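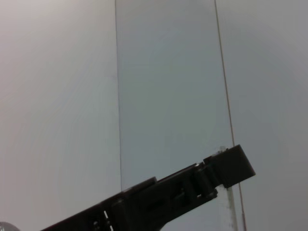

Our group had to write working rules for the robot cell in the teaching lab and then test whether first-year students could follow them. The cell is used with clear sheets, which are awkward for a gripper because the edges are hard to make out against a pale background. With a black gripper brought up to a clear upright panel, the fingertip block stands out well, but the panel is little more than two thin lines and a slight change of tint. For this reason the first rule we wrote was about checking the edge by eye before any closing command is sent.

Background

The lab already had a one-page notice, written when the older Cindora arm was in use. It covered the emergency stop and the door switch and said nothing about grip force, fragile parts or who may change a program. We read the general guidance in our course notes on risk assessment and compared it with the handbook of Tondari, the workshop that supplies our sheets. Where the two differed we kept the stricter one.

The rules

Only one person holds the pendant, and that person says "moving" aloud before each run.

Speed stays at the training setting until a program has completed 2 clean runs with no sheet in place.

Approach a clear sheet from the side. Stop short, look at both edges, then close.

Do not reach in to straighten a sheet while the drives are on. Press stop, wait for the lamp, then open the door.

Check the fingertip blocks and visible screws at the start of each session and sign the log.

Any chipped sheet goes in the marked bin, even if the chip is small.

Testing

We ran the trial in February using the project script, which we named Stirkik. It logged 121 pick attempts. The rule most often broken was the spoken warning, mainly in the last part of a session. The edge check was skipped less often than we feared, though several students said the wording "look at both edges" was unclear when one edge was hidden by the gripper. We changed it to "look at both edges, and move your head if one is hidden".

The log sheet was too long. We cut it to a single line per session and it was filled in more regularly after that.

Limits

All testing was done on one cell with one size of sheet. We did not measure grip force directly, so the rules give no figure for it. The final version is pinned beside the pendant hook, and a copy is in the lab folder with the old notice.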